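## 4. First drive and room check

Read this section before the base touches the floor. The Kartha motor kit comes with a leaflet that promises "room-ready in minutes." Ours took 19 tries to hold a straight line, so plan on an evening.

You need the finished base from section 3, a charged pack, the Toltau controller board with its stop button wired in, and masking tape.

1. Set the base on blocks with the wheels clear of the floor.
2. Switch on and hold the stop button. The wheels must not move. If they do, go back to 3.6 and check the relay.
3. Release the button and send a slow forward command. Both wheels should turn the same way.
4. Set `max_speed` to 280. The default is higher, and the people who picked it must own a very large house.
5. Tape a straight line on the floor, put the base on one end and drive to the other.
6. If it drifts, change the left trim by 10 and repeat.

> **Caution:** The Fuseo app has its own stop button on the screen. Do not count on it. It goes out over Wi-Fi, and we have watched it arrive late more than once. Keep a hand near the real one.

### 4.1 Mapping the room

Mapping uses the Nullix range sensor, mounted low on the front plate. It sees one thin slice of the room at its own height and guesses at everything else. The box says "full room awareness." Read that as "finds walls."
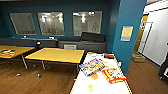

Table legs are where most first maps go wrong. The sensor picks up a thin leg on one pass and loses it on the next, and the tabletop never shows up at all. In a shared room with yellow tables like these, mark each one as a keep-out area by hand, casters and crossbar included. The teal pillar is a better landmark: tall, upright and bolted to nothing that rolls. Start your map facing something like it.

1. Place the base 18 inches from the landmark, facing it.
2. Press **Start map** and walk behind the base at a slow pace.
3. Go around the outside of the room first, then between the tables.
4. Return to the starting spot and press **Close map**.
5. Draw the keep-out areas and save.

**Note:** Small cardboard boxes on the floor get saved as walls. Pick them up before step 2, or erase them afterward.

**Note:** The app gives every map a quality score. We have had high scores on maps with a doorway missing. Compare the map with the room yourself.

If the base loses its place, stop it, carry it back to the landmark and press **Relocate**. Do not let it "search." Auto-search was supposed to be fixed in the January firmware, and we still leave it off.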